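강아지 버튼(말하는 버튼) 보관이랑 세척 어떻게 하세요?
게시판: 반려견 용품 / 훈련
작성일: 2023년 4월 21일 조회 200 댓글 13

작성자: 보리밭길

버튼 훈련 시작한 지 넉 달 됐습니다. 처음엔 두 개였는데 지금은 색깔별로 늘어나서 거실 바닥이 복잡합니다. Motik 판에 꽂아서 쓰다가 판 구멍 사이에 털이 너무 껴서 판은 치웠습니다. 지금은 버튼만 바닥에 놓고 쓰고, 저녁에 장난감이랑 같이 걷어서 주방에서 닦습니다.

궁금한 건 두 가지입니다.
1. 버튼 뚜껑에 침이 말라붙은 건 뭘로 닦으시는지
2. 장난감이랑 버튼을 한곳에 보관해도 되는지

물티슈로 닦으면 자국이 남고, 물에 담그자니 안에 건전지가 있어서 못 하겠습니다.

---

콩이네둘째
저는 행주에 물 묻혀서 꽉 짜고 닦습니다. 마른 천으로 한 번 더 닦으면 자국 안 남아요. 알코올은 쓰지 마세요. 저희 집 버튼은 뚜껑이 뿌옇게 됐습니다.

---

산책은두번
알코올 써도 괜찮던데요. 1년 넘게 썼는데 멀쩡합니다. 제품마다 다른 것 같습니다. 저는 Jinex 거 씁니다.

ㄴ 콩이네둘째
저도 Jinex인데요. 작년 12월에 산 겁니다.

ㄴ 산책은두번
그럼 농도 차이일 수도 있겠네요. 저는 희석해서 씁니다.

---

누룽지아빠
보관은 따로 하는 게 맞습니다. 훈련 책에도 버튼은 장난감이 아니라고 나와요. 같이 두면 개가 버튼을 물고 갑니다. 저희 개가 그래서 하나 박살 냈습니다. 그리고 버튼은 자리가 고정돼야 합니다. 매일 걷었다가 다시 놓으면 개가 위치를 못 외웁니다.

ㄴ 보리밭길
위치는 바닥에 마스킹테이프로 표시해 두고 매번 같은 자리에 놓습니다. 아직 헷갈려하는 것 같지는 않아요. "산책"이랑 "간식"은 틀린 적이 거의 없습니다.

ㄴ 누룽지아빠
그래도 저는 반대입니다. 밤에 화장실 급할 때 누를 버튼이 없잖아요.

ㄴ 보리밭길
그 생각은 못 했네요. "밖에" 버튼 하나는 현관 쪽에 남겨두는 걸로 바꿔보겠습니다.

---

달리는감자
저는 걷는 쪽입니다. 로봇청소기가 밤에 돌아서 바닥에 두면 다 밀어놔요. Sundwood 수납함 24리터짜리에 버튼, 장난감 다 넣고 뚜껑 닫습니다. 여섯 개 정도면 넉넉하게 들어갑니다. 개가 뚜껑을 못 여니까 같이 넣어도 문제없었습니다.

ㄴ 누룽지아빠
뚜껑 있는 통이면 얘기가 다르죠. 저는 바구니에 섞어두는 경우를 말한 겁니다.

---

밤톨이집사
통에 쌓아두면 버튼끼리 눌려서 소리 나지 않나요? 저희는 새벽에 서랍 안에서 "밥"이 계속 나와서 식구들이 다 깼습니다.

ㄴ 달리는감자
납니다. 그래서 버튼은 맨 위에 한 층으로만 깝니다.

---

보리밭길
답변들 감사합니다. 저는 지금 쟁반에 올려서 옮기고 있습니다. 버튼을 쌓지 않아도 돼서 소리는 안 납니다. 테두리가 올라와 있는 빨간 쟁반인데 싱크대 옆에 두고 하나씩 닦습니다.
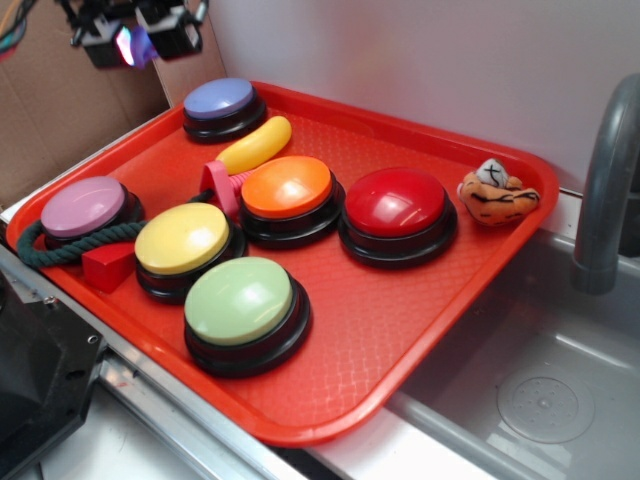

문제는 장난감까지 올리면 자리가 모자란다는 겁니다. 밧줄이랑 고무 고리는 부피가 있어서 버튼이 자꾸 가장자리로 밀려요. 호랑이 인형은 세탁기에 돌리면 되니까 앞으로 빼려고 하고, 바나나는 물로 씻어도 되는 거라 버튼 닦은 다음에 따로 하려고 합니다.

---

콩이네둘째
버튼을 싱크대 바로 옆에서 닦는 건 좀 불안해 보입니다. 물 튀면 아래쪽으로 들어가요. 식탁에서 닦으세요.

---

산책은두번
색깔이 다 다르네요. 개는 빨강이랑 초록 구분이 잘 안 된다던데 상관없나요?

ㄴ 보리밭길
색은 제가 헷갈리지 않으려고 다르게 했습니다. 개는 위치로 외우는 것 같습니다.

---

밤톨이집사
밧줄 장난감은 어떻게 빠세요? 저는 Phan 세탁망에 넣고 돌리는데 속까지 마르는 데 이틀은 걸립니다.

ㄴ 달리는감자
저는 손으로 빨고 베란다에 겁니다. 올이 풀리기 시작하면 버리고요. 삼키면 큰일 납니다.

ㄴ 보리밭길
저도 손빨래합니다. 일단 쟁반을 하나 더 사서 버튼용, 장난감용으로 나눠보겠습니다. 닦는 건 식탁으로 옮기고요.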